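Jollima Bed Frames and Mattresses - Frequently Asked Questions

Which headboards fit the Jollima mattress?

Both of ours do. The Aken is upholstered, with vertical padded panels set in a light wooden frame. The Liang is a light wood frame with a dark brown panel. Either one bolts to the same side rails.

Is the wood on the Aken finished?

No. The posts and rails ship sanded and unfinished. Customers who want to oil or varnish them should take the headboard off the rails and mask the fabric edge first. Allow one full day before reassembly.

The mattress has wrinkles across the top. Is it defective?

Soft wrinkles in the cover are normal on a mattress that has been rolled, folded or stored under load. They are a property of the cover and have no effect on the core. Leave the mattress flat and unmade overnight. If a ridge can still be felt through a fitted sheet after 2 weeks, contact us.

Can I store boxes on the mattress while I set up the room?

Yes, within limits. Light cartons are fine for a few days. Keep the total under 25 kg and place cartons toward the wall end, on their largest face. Do not stand anything on the front edge, where the border seam carries the load.

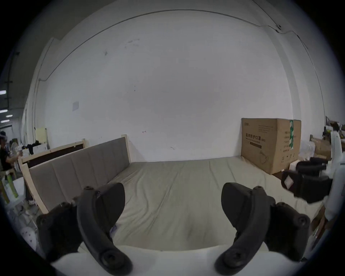

Upholstered headboard, mattress and carton, with a second bed frame behind.

Can I reuse old shipping cartons for bedding and hardware?

Any clean, dry carton will do. Cross out or cover the original printing and write the new contents on two sides. Bolts and brackets go in a sealed bag taped to the headboard they belong to - loose hardware in a carton is the most common cause of missing-part requests.

How do I store a second headboard?

Stand it upright against a wall with a blanket between the two surfaces. Do not lean it directly on padded panels, as the top rail will leave a dent in the fabric.

How do I clean the headboard fabric?

Vacuum along the panel seams with a soft brush. For stains, use a damp cloth and plain dish soap, and work from the outside of the mark inward. Do not use bleach.

What are the part numbers for replacement hardware?

Side rail bolt set: 657. Center support leg: 700. Orders received by noon on Thursday ship the same week.

Who do I contact about a damaged delivery?

Write to Haiyan Fu at the Jirkirance service desk with your order number and photos of the carton. Fabric samples and color questions go to Yu-ting Lu.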